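How to Store a Coiled Air Hose and Sort Your Bins

May 20, 2022

A coiled hose lasts longer when it hangs in wide loops with no sharp bends. Set aside an afternoon for this if your workshop is as full as ours in Zuvcombe.

What you need: a hook or reel, a wire shelving rack, and plastic bins in one or two colors.

Step 1. Shut off the air and bleed the line before you disconnect anything.

Step 2. Lay the hose out flat and wipe it down. Look for cracks near the fittings.

Step 3. Let the coils fall back into shape on their own, then hang them in overlapping loops. Keep the end fitting pointing down.

Step 4. Route power cables separately, in one large loop – never wound in with the hose.

Step 5. Put the bins on the rack, with the longest on the bottom shelf. Heavy fittings go there. Tip an upper bin forward a little so you can reach in.

Check the loops again after 13 weeks. Ours had sagged by April and needed rehanging.

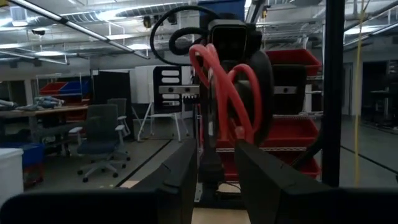 Red hose hung in loops, with red bins on the wire rack to the right.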